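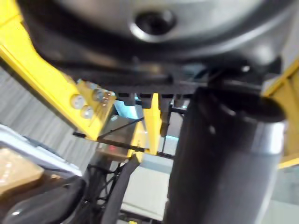 Okay, so the first thing you should know about driving a famous person around is that they always want to sit up front. I don't know why! I spent all morning vacuuming the back of that van, and Bastian Stüber, star of three seasons of Redstead and the man my sister had as her phone background for most of college, opened the passenger door and sat right down on my lunch.

"Is this egg?" he said.

It was egg. I told him it was fine (it was my only sandwich) and we headed out of Karkthorpe with him holding the squashed bag on his knee like it was somebody's baby.

Mahsa Babaei was in the back with her boots off. You'd know her from the Akov movies, the ones with the submarine, and if you'd been anywhere near a grocery checkout that November you'd also know the two of them were either secretly married or not speaking, depending on which magazine you picked up. My boss had given me a little talk about it. Don't ask, don't take pictures, don't mention the submarine. So of course all I could think about for 30 miles was the submarine.

"How many steps up to the lighthouse?" Mahsa asked.

"176," I said. I say it five times a day in the summer.

"Bastian hates stairs."

"I don't hate stairs. I had a bad time on some stairs once."

"He fell off a stage in front of 300 people," she told me, leaning up between the seats. "In a cape."

"It was a very long cape!"

And they both lost it, the kind of laughing where no sound comes out, and I remember thinking, well, they're speaking, anyway.

The lighthouse was closed. There was a chain across the door and a note about the railing, and I'd called ahead and everything, so I stood there in the wind feeling about two inches tall. I had one job. My backup plan was the gift shop, also closed, and my backup for that was a goat named Erdős who lives behind the parking lot and will let you scratch his head if you've got food.

"We've got egg," said Bastian.

I've been doing tours for 17 years, and I'd never had anyone spend a whole hour with that goat. Mahsa sat down in the grass in a coat that probably cost more than my transmission. Bastian did the big courtroom speech from Redstead, start to finish, with the gestures, and Erdős ate part of his scarf during the verdict. It was freezing. I kept offering to start the van and they kept saying five more minutes.

Somewhere in there she took his hand and put it in her coat pocket along with her own. She didn't look around first to see if I was watching. I got very interested in the goat.

A woman from one of the magazines called me the next week. She was super nice about it, she had my name and the name of the tour company, and she wanted to know what they were like together. Were they tense? Were they affectionate? Did I notice a ring?

I said they were lovely people and they tipped well.

"Anything else? Anything at all?"

"He doesn't like stairs," I said, and she actually thanked me, and I could hear her typing it.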